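Triko after the Nemine buyout, anyone still playing?

tallowmere
Posted March 22, 2026
So Nemine have bought Flakex, the four-person studio behind Triko, and the announcement used the word "journey" twice. I've got 451 levels finished and a sinking feeling. Is it worth carrying on or do I take up knitting?

Yareli Sandoval
Carry on. They've said no changes before June. Also, Flakex had been living on toast for years. I'm not going to begrudge them a pay day because my puzzle game might get a shop button.

bog_standard
"Might". Have you seen what Nemine did to Ndung'u? Lovely little farming game, then suddenly 100 gems to open your own gate.

Yareli Sandoval
You could always climb over the gate.

bog_standard
Climbing is 4000 gems.

Estrella Bautista
I played Ndung'u all the way through and never paid a penny. You had to wait a bit, that's all. People on here talk as if waiting were a medical condition.

tallowmere
How long is a bit?

Estrella Bautista
Overnight. Sometimes two nights. I have a job and a table to keep tidy, it passed.

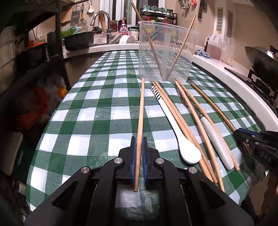
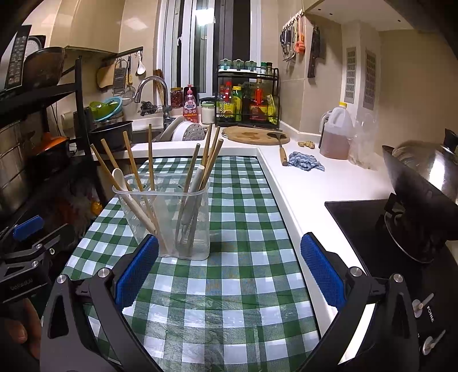 Anyway, my point is that Triko has no timers to sell. It's sliding blocks. What are they going to do, charge for left?

bog_standard
Please don't give them ideas.

pellwick
They'll sell hints. Everyone sells hints. I'd quite like some, I've been stuck on the ice levels since last June.

Yareli Sandoval
Push the big block first, then go round the back.

pellwick
Well, that's the hint market gone.

tallowmere
Right, I'm staying until the first pop-up. Does anyone know if saves carry over to the new login?

bog_standard
Mine didn't. Yareli will say hers did.

Yareli Sandoval
Mine did. Link the account before you update, it's under Settings.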